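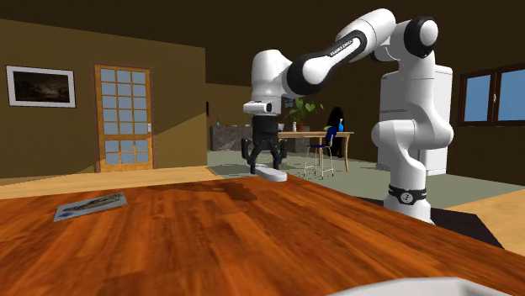 I've been buying refilled toner for the office for years and had never once seen where it comes from, so when Henríquez opened its Surnberg plant to customers in April I signed up the same morning. So glad I went!

We started at the returns dock, where empties arrive in all sorts of packaging (one came in a boot box, carefully taped). Maximiliano Retamal, who runs the refill line, showed us how each cartridge is opened and vacuumed out, and then he let us handle a worn drum next to a new one. The scratches are tiny, but you can feel them with a fingernail, and suddenly those gray streaks on my invoices made sense.

My favorite stop was the print room. Every batch gets a test run of 100 pages, and they keep the last sheet of each in big binders going back years. They're also trying out a slower-drying black ink called Pritar for people who print on heavy, uncoated stock. I brought home a sample page and it's a lovely deep black, even in the small type.

The tour took more than 4 hours with coffee, and I still had questions on the bus back to Rondotmont. Groups are limited to 30, and the next one is in the fall. Wear flat shoes, and bring your empties, as they'll take them at the door.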